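訴訟書類の送達依頼の手順
送達業務をはじめて委託される法律事務所・企業法務部門の方へ

本ページでは、クランリー送達サービス(Clirnley)に訴状、召喚状、証人に対する出頭命令書等の送達を依頼する際の手順をご案内します。米国内の裁判所に係属する民事事件を対象としています。刑事事件の書類および日本国内で行う送達は取り扱っておりません。

1 依頼前の確認
送達の方法、期限および送達実施者の資格は、裁判所および州によって異なります。依頼に先立ち、事件を担当する弁護士が適用される規則を確認してください。当社は送達方法の適法性について法的助言を行う立場にありません。
次の事項をお手元にご用意ください。
・裁判所名、事件番号、当事者の表示
・受送達者の氏名または法人の正式名称
・住所(勤務先が判明している場合は勤務先も併記)
・送達期限および次回期日
・受送達者の外見、車両、在宅時間帯に関する情報(判明している範囲)
受送達者が法人である場合は、登録代理人の名称と所在地を州の登記情報で確認のうえご記入ください。商号のみの記載では受付できません。

2 書類の準備
書類はPDF形式とし、送達すべき一式を一つのファイルにまとめてください。ファイル名は事件番号、書類名の順とします。添付別紙がある場合は、本文で引用される順に並べてください。
一式が513ページを超える場合は電子送信によらず、印刷した正本を受付窓口宛てに送付していただきます。裁判所の押印を要する書類については、押印が鮮明に読み取れることを確認してください。読み取れない場合は差し戻しとなり、その間も送達期限は進行します。

3 依頼書の入力
案件管理システム「Gramora」にログインし、「新規依頼」を選択します。画面の順に従い、事件情報、受送達者情報、送達条件を入力してください。
「送達条件」欄では、通常、優先、当日のいずれかを選択します。当日の取扱いは午前10時までに受付が完了した依頼に限ります。
「特記事項」欄には、送達実施者の安全に関わる事項を必ず記入してください。受送達者による過去の威嚇行為、保護命令の有無、敷地内の大型犬、銃器所持に関する情報等が該当します。該当がない場合も空欄とせず、「該当なし」と入力してください。

4 受付および担当者の割当て
依頼書の受付後、受付番号が電子メールで通知されます。以後のお問い合わせには受付番号を用いてください。担当者は受送達者の所在地に応じて割り当てられます。ファンバーグ(Funberg)地区およびナンビア(Nambiar)地区は当社の担当者が、その他の地域は提携事業者が送達を実施します。

5 送達の実施と経過報告
送達を試みるたびに、日時、場所および結果がGramoraに記録されます。不在の場合は時間帯を変えて再度訪問します。転居が判明した場合は作業を一時停止し、所在調査の要否について依頼者の指示を待ちます。
代替送達への切替えは、担当弁護士の書面による指示がある場合に限り行います。電話による指示では切替えできません。
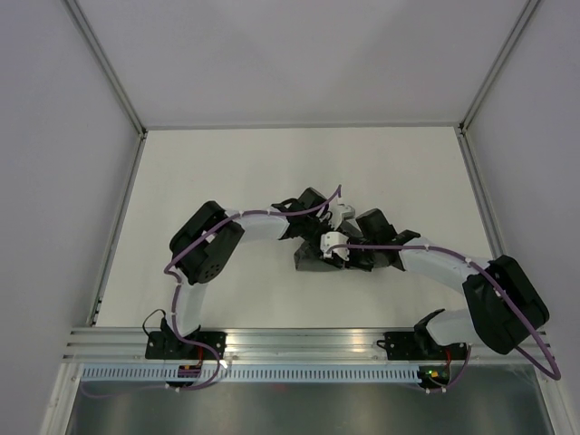

白い壁の筐体内に並べて設置された二台のロボットアーム

6 送達証明書の受領と確認
送達完了後、送達証明書(宣誓供述書)の写しがGramoraに掲載されます。提出前に次の点を照合してください。
・事件番号および当事者の表示が訴状と一致していること
・送達した書類の名称がすべて記載されていること
・送達の日時、場所、方法が記載されていること
・送達実施者の署名があること。公証を要する州では公証人の認証があること
誤記がある場合は、証明書に直接加筆せず、「訂正依頼」から申請してください。訂正版には改めて署名を付して交付します。

7 依頼の取消しと費用
取消しはGramoraの「依頼の取消し」から行います。訪問開始後に取り消された場合は、実施済みの訪問に係る費用を請求します。印刷費は一依頼につき34ページまで基本料金に含まれ、超過分は別途加算されます。

手順に関する照会は、受付統括のアリーバ・ギラニ(Areeba Gilani)宛てに、Gramoraのメッセージ機能でお送りください。受付時間は午前9時から午後5時まで(現地時間)です。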